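4 min read

The Vekier arrived with a booklet that spends its first two pages on the word "presence." I was not encouraged. It is a picture light, the kind that clips behind a frame and throws light down onto a canvas, and it costs more than several of the things I own that need lighting.

I bought it for a pair of prints and one small relief, a plaster piece by a studio called Grollano that does pale geometric panels with very shallow carving. Under an ordinary ceiling fixture the carving disappears. Vekier claims its lamp will "restore the artist's intended depth," a bold thing to say about an artist it has never met.

Setup first. The bracket has 4 screws and the instructions show three of them. The bar pivots on a friction hinge that was stiff on day one and has loosened since, so that by the second week mine drooped a few degrees overnight if I set it high. The battery is supposed to last 60 hours at medium brightness. I got decent life out of it but nothing like that, and the lamp gives you no warning before it dims.
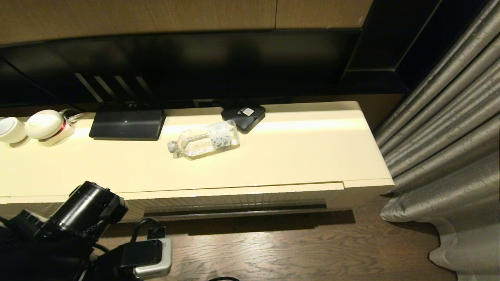 Color is where I expected to complain the most, and I have mixed news. The Vekier has four settings, from a candle yellow up to a cold office white, and only the second one is any good on plaster. The warmest turns everything to butter. Anyone with cream furniture will know the effect already: a glossy cabinet top in warm light goes a pale yellow-white with a soft sheen, pleasant enough on a cabinet, but on an unglazed relief it wipes out the grays you paid for. The coldest setting makes my plaster look like a bathroom tile. On setting two the shadows come up properly, and I could see tool marks along the lower edge that I had never noticed.

So it can do the job. My trouble is with how narrow the sweet spot is. Move the piece to a darker wall, or hang something wider than the bar, and the light pools in the middle and leaves the corners to fend for themselves. The larger of my two prints is behind glass, and there the Vekier is close to useless. You get a bright stripe across the top third and your own face below it.

I also tried the Faltomton clip lamp, which is cheaper and uglier and plugs into the wall. Its cord is a nuisance and the finish looks like a desk accessory. But it spreads evenly, it stays where you point it, and in May, when I had both running side by side for 14 days, it was the one I kept leaving on. The Vekier looked better switched off.

The seller I used, Khan, accepted my questions about the hinge politely and sent a replacement washer - which helped for a while. They also told me the droop was "within tolerance." I would like to see the tolerance.

Would I buy it again? For one small, unglazed, light-colored piece on a pale wall, maybe, if it were on sale. For paintings with any varnish on them, or anything behind glass, no. And I would ignore the booklet's chapter on lighting bronze altogether. I borrowed a little cast head to test it and the lamp put a hot spot on the forehead at every angle I tried.

The relief is still up, on setting two, with a folded bit of card wedged in the hinge.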